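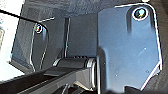 Filed under: Bench Notes / Adhesives

Jul 6, 2023

Opened the Furer paste this morning. The label says "no warp, no waiting," which is a big promise for a tub of starch. Rekha Chaturvedi wants to switch the whole shop over before the Nautiyal job, and I said I'd believe it when I saw a flat board.

Setup: two case covers, same gray board, same cloth, grain running head to tail on both. One with our usual cooked wheat paste, one with Furer straight from the tub. Tub weighed 378 g with the lid off before I started and 333 g after one cover. That seems like a lot of paste for one cover, but I brush heavy when I'm nervous and I'll own that. I forgot to weigh our own paste, so there's nothing to compare it to. Weigh both next time.

Open time: the label gives no number. I had 19 minutes on our paste before the turn-ins stopped sliding. Furer started grabbing while I was still on the second corner. I had to lift and redo it, and there's now a shiny patch on the cloth that won't rub out. Rekha thinks the room was too warm. The wall gauge said 70, same as every day this week, so I don't buy it.

Pressing: both covers between blotters, same weight on top. I pulled them after lunch, earlier than I should have.
- Wheat paste: slight bow toward the cloth side, the usual. It will come back when the endpapers go down.
- Furer: also bowed. Less, maybe. I held a steel rule across each and could slide a piece of card under both of them.

So "no warp" is out. "Less warp" might be true, but one cover each doesn't tell me that, and I'd want to see them after a night under weight before saying anything to Nautiyal.

The smell is better than ours, I'll give it that. Baskets are still on the white shelf, same as ever.

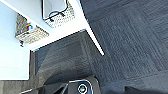

Still to do

Put both covers back under weight and leave them alone until tomorrow. No peeking.

Peel test on scrap. Cut the strips the same width this time — the last set went anywhere from a thumb to a bookmark and the results were useless.

Ask Burutetti what it costs by the pail. The small tub price is silly. If the pail isn't a lot cheaper than flour and water plus my time, I don't see why we're having this conversation.

Find out what preservative is in it. The sheet that came with the tub says "gentle," and I can't look up gentle.

3 comments

Rekha Chaturvedi
You did brush heavy. I'll do the next pair and we can compare. Thin it a little first, it's made to be thinned.

boardshear
We tried the Prarkitz one last November and had the same shiny patches. Went back to cooking our own. Does the Furer skin over in the tub?

pastepot
Was the cloth paper-backed? That changes the open time more than the room does.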